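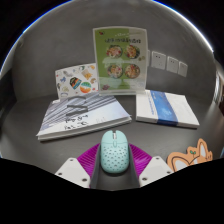
One reader wrote in after our keyboard piece to say that a mouse is the last thing anybody should spend money on, and that the one that came with the computer has always been good enough.

The owner of Brilamar, a desk supply shop in Fourie, has heard that before. "It's a fair point for plenty of people," she said when Pustorix visited in December. "If your hand feels fine at the end of the day, keep the one you have. I tell customers that, and then some of them buy a pad."

She is 51 and worked in accounts payable for a long time before opening the shop. She says the old job is where her opinions come from. Her mouse there was too tall and the cord caught on the corner of a filing tray. She put up with it for six years.

The first thing she asks a customer is how they hold the mouse. Most don't know, so she has them sit down and reach for one without thinking. Some people lay the whole palm down. Others arch the hand and only touch with the fingers and the heel. "I let them do it a couple of times," she said. "The first time they're showing me how they think they ought to hold it."

She likes a shell with small holes across the back, in the honeycomb style, and the pale green one is a color she would pick for herself. The usual argument for the holes is weight. She is not sure most office workers would feel the difference, though she thinks they might notice the texture under the palm. The drawback is crumbs. She cleans hers with a soft, dry paintbrush and doesn't recommend sprays.

"People ask me if dirt gets in there. Sure it does. It gets in the seams of the other kind too."

Color came up more than I expected. Brilamar sold 1,392 mice last year, and the owner says the plain black ones did not do as well as she had planned for. People working on a dark desk kept asking for something lighter. She thinks part of that is being able to find it. "You look up from the screen and your hand goes to the wrong spot. A light mouse on a dark gray desk, you see it right away."

Pads are a different matter. She carries 32 designs, and the animals cut to shape outsell the rectangles. Her supplier for the plain ones, Arnanine, makes a large cloth mat that she calls the sensible choice. It stays on the bottom shelf.

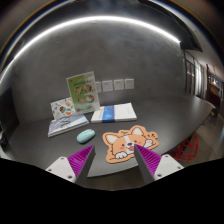 The corgi pad, with the mint green mouse on the desk beside it.

I asked if a pad in the shape of a dog is any good to work on. She said it depends on how far you move your hand. With the pointer speed turned up, a small pad is plenty. With it turned down, you run off the edge, and ears and paws make for an uneven edge. She suggests trying the mouse on the bare desk first. A smooth matte top is often fine by itself, and then the pad can be there because you like looking at it.

"I had a man come in who wanted the most serious pad in the store. He went home with a dog. He came back for a second one for his office."

Her advice on light was short. A long strip on the wall behind the desk is easier on her eyes than a lamp standing next to the monitor, but she would turn it down in the evening if it has a dimmer. She also keeps thick books off the side where her mouse hand goes. She used to have a stack there and knocked her knuckles on it.

As for the reader who thinks the mouse is the last thing to buy, she would put the chair first as well. She would also set a limit. "More than 100 dollars for a mouse, I'd want to hear what it's for," she said. "Come in and hold a few. You don't have to buy one."

Brilamar is open until six, and the sample table is just inside the door.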